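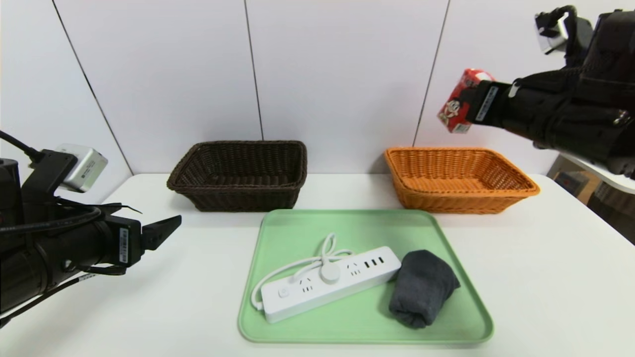
Florine's note on the last entry was that two baskets is too few, and that anything without an obvious home will end up staying on the tray for good. She would go to four and put a card on each. I wrote back that I'd rather see how far two gets us first. Leaving that here so the objection is on record.

July, morning

Started on the small-goods sorting table. Brown basket on the left, orange on the right, both at the back, mint tray in front in the middle. The tray is the inbox. Anything that comes out of a drawer or a carton goes on the tray first and gets a decision from there.

On the tray for this round: the white power strip (the one with the round button at one end and the three USB ports at the other), and a dark gray sock, rolled. The little red and white carton with the cartoon face is going in the orange basket.

Rule as it stands now:

Brown -- cloth, and anything that has to be folded or rolled.
Orange -- boxed or packaged goods, still in the box.
Tray -- cords, strips, plugs, until we settle it.

So the sock is easy and the carton is easy. The strip is the problem, same as it was with the old bins. It's longer than I'd like for either basket. The sides on these are low and they flare out, so a long thing laid in corner to corner will ride up on the rim and then slide when you lift the basket. Laid diagonally on the tray it sits fine. The raised rim holds it.

The cable is worse than the strip. It's bunched up in a sort of knot on one side and then runs off along the left of the tray. I don't want to put it away like that. Two ways to deal with it:

1. Figure eight over the hand, then one tie in the middle. Takes longer, comes undone cleanly.
2. Wrap around the body of the strip. Quick, but it covers the button and the sockets and puts a hard bend where the cable meets the end.

Going with 1. Also pull the plug that's sitting in the middle socket before storing. Strips get put away with things plugged into them and then the next person takes the strip and the other cord goes missing. Make it a habit.

On the baskets. They came in the Lollotex order, which was 399 all in, and I was against wicker when we picked them. My worry was snagging. Rolled socks seem all right so far, but I would not put anything with a loose knit in there without a liner. Namamon has cotton liners, sold flat, and I have asked for the measurements. If the bottom comes out more than a finger's width off I'll cut our own from the scrap bolt.

What I do like about them is the color. Brown and orange can be told apart from across the table with no reading, which is my answer to the cards. If we go to four we'd need two more colors that are just as far apart, and the same line only comes in those two plus a tan that is too close to the brown.

Midday

Wrote up the sock roll since people keep asking. Lay flat, heel up, roll from the toe toward the cuff, fold the cuff over once. No balling. Balling stretches the cuff and the bundle won't stay put on a flat surface. A folded-over roll sits where you leave it.

Checked against the drawer list. The Liew shelving inventory has 2,000 lines on it, and 600 of those are small enough to come over this table. I went through them on paper only, brown or orange. Most fall out cleanly. The ones that don't:

-- cords and adapters (see above)
-- cloth items that are still in packaging. By the rule they are orange. Florine would say brown. Leave as orange, the packaging wins.
-- loose batteries. Neither. They need a lidded box and should not go on the tray at all.
-- tape, rolls. Orange for now, I'm not happy with it.

Late afternoon

Tried the tray by itself as a permanent cord station on the second shelf. Fits, with room to get fingers under both short ends. If we do this we need a second tray for the inbox, same size, different color so they don't get swapped. That is close to what Florine was saying, I know. Three homes and an inbox, then, and still no cards.

To do:
-- ties for the cords, the reusable kind
-- liner measurements from Namamon
-- second tray
-- lidded box for batteries
-- move tape out of orange once there is somewhere to move it to
-- ask Florine whether she still wants the fourth basket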